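Sorting blocks by color, my new favorite way to spend a rainy afternoon

I have been wanting to write about the block bins for ages, and since the coffee is made and the house is quiet, today is the day! My friend Ilaria Colombo talked me into the two-bin system back in December, when I was complaining (again) about the one giant tub in which every toy we own slowly sank to the bottom. Her rule is simple: small bins, low sides, one kind of thing in each. I rolled my eyes a little and then I went out and bought bins the very same week.

Mine are the orange Vollby ones, and I love them more than anyone should love plastic. They're a soft, peachy orange that looks cheerful even on a gray morning, the corners are rounded, and there's a handle slot cut right into the rim so you can hook your fingers in and go. The first sorting job was reds in one bin and greens in the other, done on the floor.

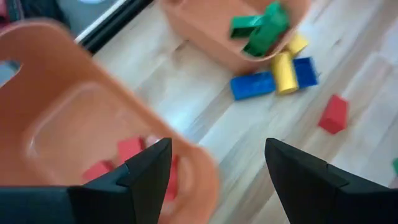

Page 4

Red and green are a great pair to start with. They look so different that you can sort them half asleep, and the sound of a wooden block landing in a plastic bin is weirdly satisfying. I don't bother stacking anything inside. The greens can lean on each other however they like, as long as they stay with the other greens.

I did try a fancier setup first. Recep Polat lent me his Moltura drawer unit, a gorgeous thing with dividers and little label holders, and I spent a whole evening making labels. It lasted nine days. Every block had to be turned the right way to fit its slot, and cleanup went from five minutes to twenty. Back it went, labels and all (sorry, Recep!). An open bin forgives everything.

The other thing I've changed is where we play. The floor is still wonderful for big, sprawling builds, but for sorting I've come around to the table. It's easier on my knees, the light wood makes all the colors pop, and you can park a bin right up against the pile and just slide things over the edge. 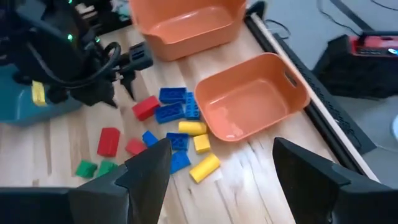
Blocks out on the table, bins at the ready.

Doesn't a spread of blocks like that make you want to sit down and start? I always go for the yellows first, then blue, and leave whatever is trickiest to reach for last. Nurhan Avcı does it the opposite way and swears it's faster. We have agreed to disagree, loudly, over tea.

If you want to try it, get the bins before you start, and get two the same. Matching ones nest together when they're empty, so mine live inside each other on the shelf by the door and take up hardly any room. I wipe them out with a damp cloth when they get dusty and let them dry upside down.

Next up is the train track, which is a whole other kind of mess. I have my eye on a longer bin from Canpolat for the straight pieces, and I'll report back once I've measured the shelf.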